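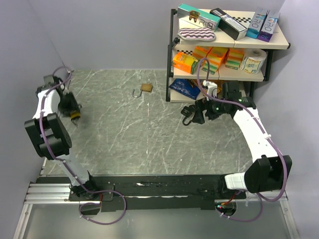

Riltby River Trips is hiring three seasonal canoe guides for the Vomden, starting in June. The Vomden is a slow, wide, agreeable river for most of its length, and on an overcast morning the water is the gray of the marble-patterned tabletop in the picture, with the same thin white veins wherever the current slides over a gravel bar. Learning to read those veins is a good part of the job. The rest is lunch, sunscreen, and telling people which end of the canoe is the front.

What you'd be doing

We run day trips from Leblanc Landing down to the Pravdale bridge, and an overnight trip on weekends with a camp on the island. Guides work in pairs. A normal day starts at the boathouse at 6:30, when the canoes get loaded on the trailer, and ends when they're back on the racks and somebody has swept the sand out of the van. We own 34 canoes. They all need to be rinsed. You will develop favorites, and you will also develop opinions about the green ones.

On the water you'll give the safety talk, teach a basic forward stroke and a way to turn, keep the group within shouting distance of itself, and get everyone to the take-out before the shuttle driver starts calling. You'll point out the herons. If there aren't any herons, you'll talk about the old ferry crossing, and we'll teach you what to say about that. Please don't make up history. Guests look things up in the parking lot.

On overnights you'll also cook. The menu is chili the first night and pancakes in the morning, and it has been that way since before any of us worked here. Suggestions for improving the chili may be submitted in writing.

Who we're looking for

You need to be at least 18 and a comfortable swimmer. You need current first aid and CPR cards by your first day on the water, and if yours have lapsed we'll pay for the class. You should be able to lift one end of a canoe over your head many times in a row without becoming bitter.

Paddling experience helps, but we've had good luck with people who came from waiting tables, coaching kids' soccer, and driving a school bus. If you can stay pleasant with a married couple who have just discovered they steer differently, we can teach you the draw stroke in an afternoon.

A clean driving record is a big plus. The van is long and the road to Leblanc Landing is not. At least one of the three people we hire will need to back up a trailer, and we will ask you to show us. Saying "I'm sure I could figure it out" will be treated as a no.

Pay and the rest of it

Pay is $700 a week for a five-day week, plus tips, which vary with the weather and the herons. Overnight trips pay extra per night. Weekends are required, and your days off will usually fall on Monday and Tuesday, when you'll have the town pretty much to yourself and the good bakery will be closed.

We have two bunk rooms above the boathouse, free to guides who want them. They have screens, a shared kitchen, and a shower with strong views about hot water. Cell service is best at the end of the dock. We supply the life jacket, paddle, dry bag and a hat with our name on it. Bring your own shoes – closed toe, please, no matter how you feel about sandals.

Training is the first week of June and it's paid. It covers rescues, river reading, group management, and knots. You'll fall in on purpose several times. The river at that point in the year is brisk, a word we use on the website and will now use on you.

The season runs through Labor Day. If you have to go back to school before that, tell us up front and we'll see if the schedule can stand it. If you have a wedding in July, tell us that too. Everyone has a wedding in July.

How to apply

Send us a resume, two references who aren't related to you, and a short note about a time you were responsible for a group of people outdoors and something went mildly wrong. We're more interested in what you did next than in how bad the storm was. One page is enough. Email is fine, and so is dropping it off at the Riltby office in Pravdale, where the door sticks, so push.

Interviews will be held at the boathouse in March and include a short paddle, weather permitting. Wear layers.

Posted 3 February 2023. Open until filled.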